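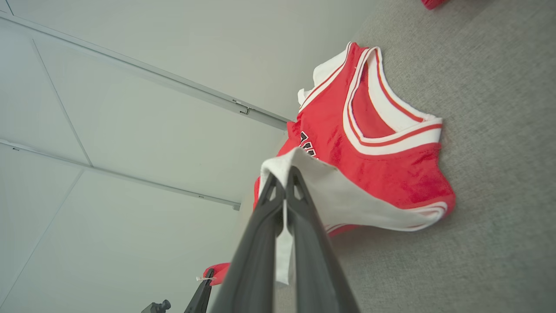

Does a mesh basketball top need a different fold from a cotton T-shirt?
The same fold will do, but the flattening before it has to be more thorough, and the first crease should be set away from the printed lettering.

June 25, 2024
Folding bench notes, jerseys and other slippery tops

Continuing with the sports tops from the Flirkatden box. Cotton tees are finished and written up on the previous pages. The tops behave badly enough to get their own entry.

Garment used for most of today: red basketball top, white trim, black lettering edged in white on the chest, Chicago Bulls style. Bright white on the reverse side. Worked on the grey carpet, not the table. The mesh slides on the table laminate and the shoulder straps creep inwards while the hem is being straightened. Carpet holds it. The drawback is that the carpet also holds wrinkles, so a hem pulled across it stops short and bunches. Lift and lay, do not drag.

Flattening

Order that worked best: shoulders first, then armholes, then hem. Starting at the hem leaves slack under the chest and it has to be done again. The neckline is wide and the back panel shows through it, which is useful: if the back panel is straight in the opening, the two layers are lined up. If it is puckered there, they are not, and the fold will come out skewed at the bottom.

The trim is stiffer than the body. It curls over on itself at the armholes and springs back after being pressed with the hand. Pressing for longer made no difference. Turning the curl out with a finger from the inside did.

The hem turns up easily and shows the white reverse. Against red this is obvious at a glance, and I would keep a contrasting reverse for training new people on the bench. On the plain black tops in the same box a turned hem is very easy to miss.

Picking up

Pinching one layer only is the usual fault. The front panel comes up and the back stays where it is, and from then on the two are out of line. On cotton the layers cling and you get away with it. On mesh you do not. Feel for both trims between finger and thumb before lifting. If only one is there, put it down and start the pinch again – trying to catch the second layer in the air has not worked once.

Fold

Side to middle, other side to middle, then bottom up in 2 turns. Straps tucked in before the last turn. Without the tuck they stick out of the stack and get caught when the next one is put on top.

Lettering: the crease must not run through it. The print is thicker than the mesh and the fold opens up again at that point. Moving the side fold outwards by 30 mm cleared it on this top. Other sizes still to be checked.

Left the folded top under a board for 90 minutes to see whether the crease would set. It did along the sides. At the lettering it had lifted slightly on one edge. Not worth the time as a regular step. The Gosuline board is too narrow in any case and marked the fabric along one side. The mark went after a shake.

Storage

Tried upright in the Rothe drawer and flat on the Novley shelf. Upright, the mesh tops slump unless the row is full. Flat is better for these, with the fold facing out. Keep stacks low, as they slide off each other when one is taken from the middle. Mixing them between cotton tees stops the sliding but makes a mess of the labelling, so I have gone back to separate stacks.

Steam was not used today. One of the care labels in the box is unreadable and I would sooner leave the printed tops alone until that is sorted out.

Open points

Side fold distance for the larger sizes.
Whether a felt pad on the table would give enough grip to get off the floor. Kneeling is slow and hard on the back.
Tops with a hood or a zip are still in the box, not started.
Replacement labels for the Novley shelf – the current ones peel at the corners. Ordered, expected in July.

Red top put back with the unsorted ones so that it can be used again for the felt trial.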